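2020-11-07

**Bradodberg's neighbourhood magazine turns 14 with its biggest issue yet**

The Kestach, the little quarterly that has been landing in Bradodberg letterboxes for 14 years now, is back this weekend with a bumper summer number – and what a number it is! Editor Latifa Hajji and her team have squeezed in 3 extra sections, a crossword by popular demand, and the long-promised history of the Mahmoud bakery on Stulutis Street.

"We kept saying we'd trim it, and then another lovely letter would turn up and in it would go," said Ms Hajji. "I'm so grateful to everyone who wrote to us over what has been a long winter."

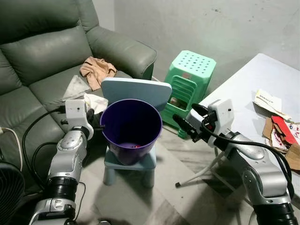
*A purple bucket on a light blue chair*

Otis Hutchins returns with his gardening column, this time on tomatoes, mulch and keeping the colour in your hydrangeas through a hot spell, and there are recipes to see you through December, including a very generous pavlova.

A print run of 4000 copies will be delivered free to homes across the suburb, with spares at the library and the Mahmoud bakery counter. Stories, poems and favourite recipes for the autumn issue are warmly welcomed – please post them to The Kestach, PO Box 2188, Bradodberg.

Media enquiries: Latifa Hajji, Editor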